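Wrist camera: gripper loses the middle of the pot when it comes close

Nele Lindemann
2 comments

Hello everybody. I build a small arm at home, on the workbench in my cellar, and it should put a measuring spoon into a green pot and take it out again. The arm is a Drelar kit, the gripper I made myself, and the camera sits at the wrist. From far away all is good. My program searches for a circle and finds the outer edge of the pot.

The problem starts when the arm goes down. Then the edge is only partly inside the view, and the program takes one of the rings on the floor of the pot for the edge. The target jumps, and the gripper goes to the side and touches the wall. Out of 40 tries last evening, 5 were usable. 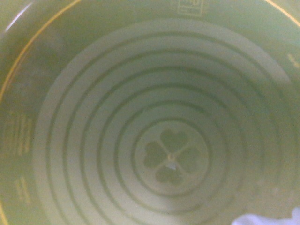
View from the wrist camera over the pot. The clover is the point I want to reach.

I have already tried more blur before the circle search, and it became worse. Should I move the camera higher, or is there a better way in the software? I would like to keep the pot, because it has a scale on the wall and I want to read it later with the same camera.

14 people found this useful

Rüdiger Ehlers
3 comments

I had the same trouble with a baking form in November. Your rings share one center, so it does not matter so much which ring the program finds. It matters that it finds a ring and not half of a ring plus a piece of the rim. The rim line on the left is yellow and the floor is green, so first make a color mask and throw the yellow away. After this, search for circles only in the part which is left, and take the center where most of them agree.

The clover can help you too. Cut it out from a good picture and use it as a template for the last part of the way down. I would not trust the small round thing in the middle alone, it is too little in the picture and there is a bright spot just below it.

One more point: your picture has low contrast. Fix the exposure by hand. In my setup automatic exposure changed the picture each time when the white finger came into the corner. I have now a fixed value and up to 500 lux on the table, from a simple lamp at the side, and it is much more quiet. Also mask the corner with the white shape, it is always at the same place.

9 people found this useful

Kornness
0 comments

just use another pot without pattern

1 person found this useful

Indine
1 comment

I agree with Rüdiger about the exposure. But please check also the calibration between camera and gripper. If the center is found correctly and the gripper still goes to the side, then the circle search is not guilty. Put a paper with a cross on the table, drive down over it slowly and write down the error at several heights. If the error grows always in the same direction, your camera is mounted with a small angle. At my arm it was one loose screw in the bracket, and I had changed the software for 2 weeks before I looked there.

For the scale I would make a separate position of the arm, with the camera looking more at the wall. From above the small lines are very hard to read.

6 people found this useful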